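We use cookies to keep you signed in. Accept | Manage settings

Ticket 474 - Timwood layout planner: saved rooms opening blank
Opened 4/1/23. Status: solved

Hi team, love the planner, but my Pullilcombe room opens as a grey square. Version 5.
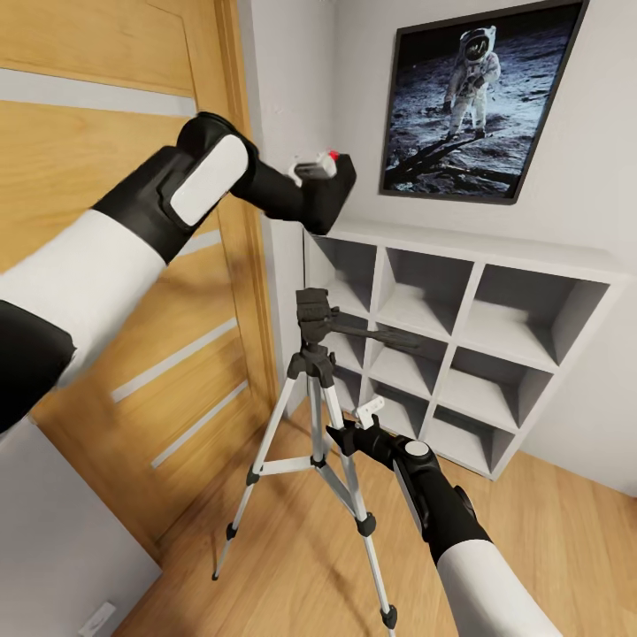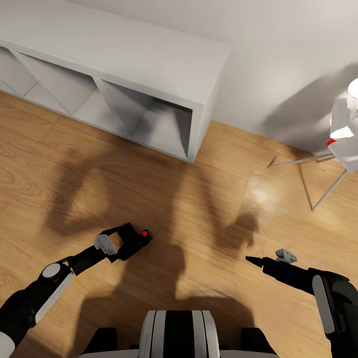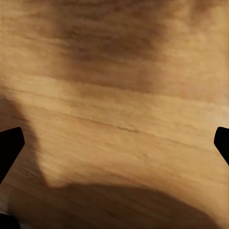 First: tripod and framed picture. Second: white cubby shelf. Third: wood grain, close up.

Tried so far:
- logged out and in, no change
- cleared the browser cache, still grey
- different computer, same error 344

Reply from Lazaridis support: Thanks for such a thorough list! Error 344 means the room name has an apostrophe in it. Rename it from the My Rooms list, then open it again.

Update: that did it!! Renamed it and all 38 items loaded, even the colour swatches I'd saved under Favourites back in September. Brilliant, thank you. Dedarholm room had the same fault and the same cure, so please close this one.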